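Descaling a kettle and a coffee maker in hard water

The water at this address measures 212 parts per million as calcium carbonate, by a drop-count titration kit. Most charts call anything over 180 very hard. The kettle element goes white in a week, and the drip coffee maker slows noticeably by the end of a month. These are my notes on what I use to clean them, updated November 2025.

What scale is

Hard water carries dissolved calcium and magnesium bicarbonate. Heating it drives off carbon dioxide, and calcium carbonate comes out of solution on the hottest surface available. In a kettle that means the base plate or the coil. In a coffee maker it means the inside of the heater tube, where it can't be seen or scrubbed.

An acid dissolves it and releases the carbon dioxide as fizz. When the fizz stops, either the scale is gone or the acid is used up. Add a pinch of fresh acid to find out which.

Choosing an acid

White vinegar is 5 percent acetic acid. It works, slowly, and the smell stays in plastic parts for several brews. Radoslava Holub wrote in to say she runs it at full strength overnight with the lid off. I tried that and still tasted it two days later.

Citric acid powder is what I settled on. It has no smell and stores indefinitely in a closed jar. One caution: used boiling and at high strength, it can leave calcium citrate behind, a gritty deposit that is harder to remove than the original scale. Keep the solution warm, well under a boil, and the problem mostly goes away.

Kettle procedure

Fill the kettle halfway and heat it until it is too hot to touch but not steaming hard. Switch it off and unplug it. Add 50 grams of citric acid per liter, slowly, as it foams. Leave it for 30 minutes. Pour it out, wipe the base with a soft cloth, rinse twice, then boil one full kettle of plain water and discard it.

Coffee maker procedure

Use half the strength. Pull out the charcoal filter if there is one. Run a third of the tank through, switch off, wait 20 minutes, and run the rest. Follow with two full tanks of plain water. Flakes in the carafe are normal on the first pass - if they are still coming on the third, repeat the acid run.

Drying the parts

Let the lid, basket and carafe drain on a wire rack. Droplets left standing on a flat surface dry into spots, and the spots are the same carbonate you just removed.

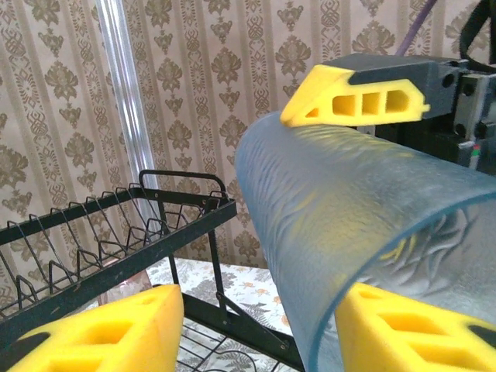
How often

I do the kettle every two weeks and the coffee maker monthly. Vesela Papadopoulos, two towns over on softer water, does both twice a year and has no visible scale. Test your own water before copying either schedule. A pitcher filter stretches the interval, but the cartridges cost more per year than the citric acid does by a wide margin.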